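14/08/2020

Up before six again without an alarm. I lay there thinking about cardboard, of all things, and by the time the kettle had boiled I had two pages of notes and cold feet. Packed the long cable, the tablet, the roll of brown tape and the good scissors. Forgot lunch.

Box day! I have been waiting for box day since Delali put it on the schedule. Up to now it has all been cups and drawers and that endless week of folding towels, which I got good at but never loved. Opening a carton is a proper job. There are two hands doing different things at the same time, the stuff you are pushing on bends while you push it, and no two boxes want to open the same way. Tevon can pick up a cup nine times out of ten now. Give it a flap that springs back and it has no idea what to do with itself. So today we started showing it.

Morning, the kitchen

We did the by-hand part first. I stand at the counter, I open the box the way I would open it at home, and every move goes in as a demonstration. Theophilus sits in the next room with the tablet and calls start and stop. He has a very nice voice for it, like a man announcing trains.

The plan says 300 openings by hand before anybody lets Tevon near a carton on its own, and then 800 by remote control spread over the next few weeks, into September if we are slow. I don't think we'll be slow. By mid morning I had a rhythm going and it was lovely, really lovely, the kind of work where your head goes quiet and your hands just get on with it. Left palm on the left flap, lean. Right hand pinches the right flap and takes it up and out. Wait a beat. Let go.

That beat matters. Kwesi went through my first batch and said I was whipping my hands away so fast that the end of each one was a blur, and a robot that copies a blur will copy it faithfully. So I slowed down. It feels silly for the first few and then it feels normal, and I noticed this evening that I closed the fridge at home in the same slow way and stood there holding the door.

Another thing from Kwesi: don't look up to think. If my head comes up, the demonstration has a stretch with no box in it. I have to do my thinking with my chin down. My neck knows all about it tonight.

The cartons with the yellow packages in them were my favorites of the morning. The wrapping is shiny, and shiny is hard for Tevon, so they are good ones to have plenty of. The counter is shiny too, all that polished tile with the ceiling lights bouncing off it. Adom asked if we should put a cloth down. Delali said no, kitchens are shiny, let it learn. I'm with Delali. I would much rather have it struggle with a real counter now than be perfect on a cloth. 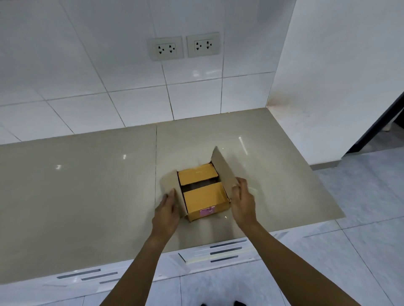
Afternoon, on the sticks

After lunch (half of Selorm's rice, bless her) we moved over to the remote control. Different animal altogether! You sit on the stool with a controller in each hand, your hands move and Tevon's arms move, and there is just enough delay to make you feel like you've had a beer. I can do cups on it half asleep. With the box I was a beginner again.

First try, I crushed a corner. Second try, I got the left flap down and could not for the life of me get a finger of the gripper behind the right one. You can't feel it, that's the whole trouble. At the counter my fingertips tell me when I've got the edge and I don't even notice being told. On the sticks there is only looking. I kept squeezing nothing and lifting nothing, very carefully.

Adom had a go and did something I would never have thought of. He didn't pinch the flap at all. He slid the gripper in flat along the gap, closed, and then turned the wrist so the flap came up on its own. It looked like somebody turning a page. We all shouted. Theophilus came running in because he thought something had broken.

So then there was a long and happy argument about whether that counts. My by-hand openings all show a pinch. If the remote ones all show Adom's page turn, what does Tevon make of the two together? Delali thinks it is fine to have both and that the pinch teaches where and when, even if the how is different. Kwesi wants one way of doing it, written down, everyone the same. I went back and forth. By the end I was leaning toward Adom's way on the sticks and then going back to the counter next week to do a batch his way with my own hands, palm flat, wrist turning, so they match. I tried it on the empty cartons while we were packing up and it isn't hard. You look a bit like you're dealing cards.

We kept 43 from the afternoon. I'd hoped for more, but Kwesi is strict about what stays in. If the box slides and you chase it across the counter, he keeps that one, he likes those, because Tevon should see somebody getting out of trouble. If you stop halfway and giggle, it goes. Quite a few of mine went.

The last one I did was the best of the day. Flat in along the gap, turn, up it came, across to the other side, turn, up, and the arms backed off with that slow beat I'd been practicing all morning. It felt like my own hands had gone out and done it from across the room. I sat there grinning with the controllers in my lap.

For Monday

Ask Tenley for more cartons, the smaller ones too, and some with the tape still on. Tape is a whole new chapter and I can't wait.
Get the stool raised. My elbows are too low.
Write down Adom's wrist turn while I still remember it. Start with thumb up, finish with palm to the ceiling, don't lift until the turn is done.
Pay Selorm back for the rice.

Hands smell of cardboard even after two washes. Bed now, it's gone eleven and I am still turning pages in the air.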